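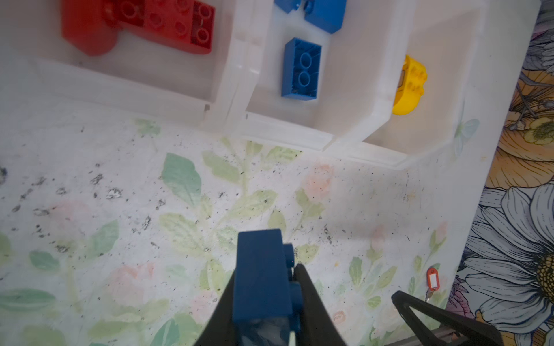 Week 7: Pattern repeat and scale in floral prints

Reading for this week is the Grudham chapter on block-printed papers. Bring a ruler and a pencil to the tutorial.

A repeat is the smallest section of a pattern that can be copied to fill a surface. In a straight match, the motif lines up horizontally across each drop. In a half-drop match, every second drop is shifted down by half the repeat, so the eye follows a diagonal and the joins are harder to pick. Florals are often drawn as half-drops for this reason.

Scale is a separate question. A large bloom on a small wall gets cut at the corners, and the buyer pays for the waste. Small sprigs waste less but can read as flat colour from across a room.
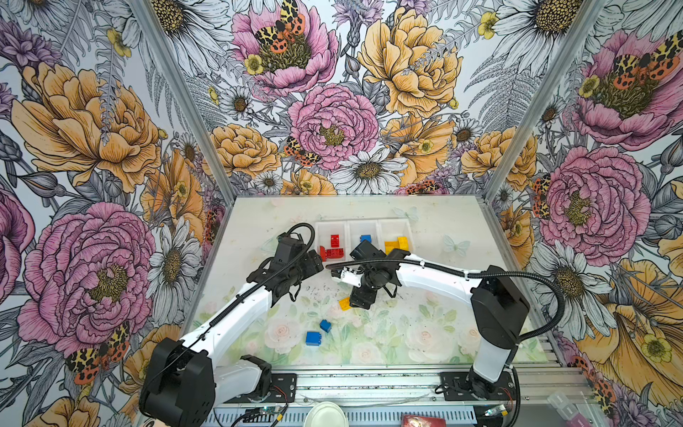
Ground colour also matters. A pale ground lets faded pinks and greens sit quietly — a dark one pushes the same flowers forward. When two florals share a room, most decorators keep one colour family and change the size of the motif.

Worked problem: a paper has a repeat of 400 mm and the wall needs a drop of 2,400 mm. Six full repeats fit, before trimming. Add an allowance for trimming top and bottom, then round up to the next full repeat. The cut length is 2,800 mm.

Part B: Choosing a match

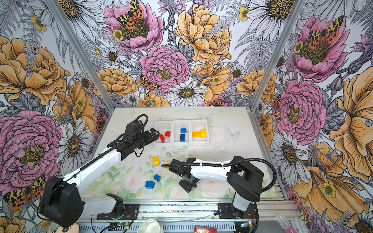

Notes by Gladys Muriithi
Thursday, May 21, 2020

Start from the most visible corner and work away from it. Put the mismatch above a door, where the join is short. Exercise 3 is due before the next tutorial; leave it in the tray outside Room 411.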